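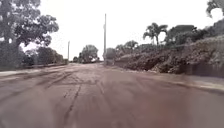 Siham Harb answers the phone with her mouth full, apologizes, and keeps chewing. "Sorry, quality control," she says. She bakes flatbread and sesame rings out of a converted garage she calls Hattar, after her grandmother's side of the family, and on Saturdays she drives the lot of it to market herself. I'd asked her what the hardest part of the business was, expecting flour prices or the 2 a.m. alarm. Nope, the drive! Picture a wide road with reddish-brown mud all over it and tire tracks curving through the muck, and then picture doing that with trays of warm bread sliding around behind you. "I take it at the speed of a wedding procession," she told me. "People honk. Let them honk."

By Siham Harb's fan and neighbor, Fidel Quiroga
Thursday, August 13, 2026

She started with one oven and a recipe nobody had written down. Her grandmother measured with a coffee cup that had lost its handle, so Siham spent a whole winter trying different cups (I ate a lot of the failures, and I'm not complaining). Last year she sold 2,867 sesame rings, a number she knows because her sister made her start keeping a notebook. "I hate the notebook," she says. "But now I know I'm not imagining that I'm tired." 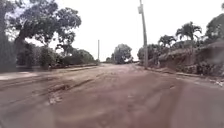

I wanted to know if she'd ever move into town, get a proper storefront, maybe a little awning. She did look at a place once, and the rent was $1,390 a month before she'd even turned a light on. Besides, she likes it out where the roads are still dirt, all ruts and soft patches, with a big dark-leaved tree leaning its limbs out toward you as you go by. "In town I'd have a parking meter," she said. "What would I do with a parking meter?"

In September she's adding a date roll, and she's already nervous about it. I asked for an early taste. She said I could have one if I washed trays.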